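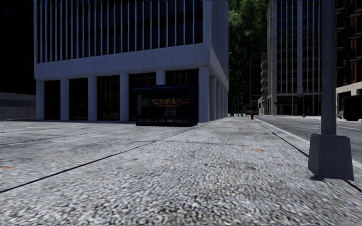

Radu Filip left the Army in December after nine years as an airfield pavement inspector. He now runs the veterans' hiring program at Dermont. The old work still affects how he walks through a city. On a speckled sidewalk with a long dark joint running diagonally across the slabs, he follows the joint first. "You look at the line, then at both sides of it," he said. "The building comes later."

His last assignment covered 155 slabs at the Seneviratne airstrip. Each had its own record, updated by hand.
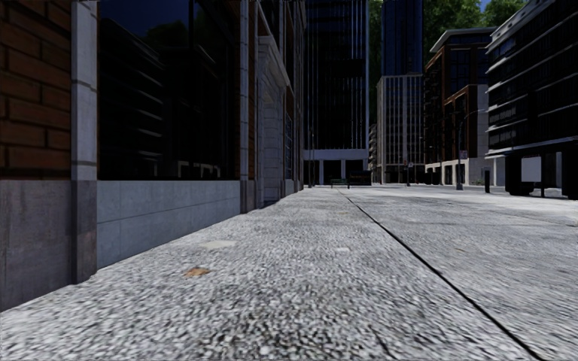
Filip said the hardest part of the transition was the resume. Military inspection codes mean little to a civilian recruiter, so he rewrote each one as a plain task. He teaches the method using ordinary pavement. A faint lighter patch beside a seam gets one line: location, size, condition. "A leaf on the ground gets no line," he said. "People coming out of service tend to log the leaf too."
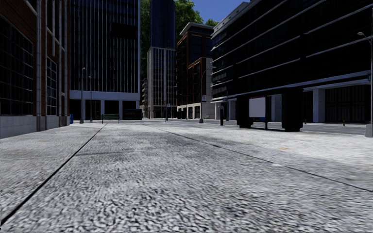 Plullum Veterans Network, Career Transition Team

The program takes 10 applicants per session. Each submits a service history of no more than 500 words, which Filip edits with Rezaul Ranasinghe, a former Navy supply clerk. "Rezaul cuts the acronyms," Filip said. "I put the dates back in."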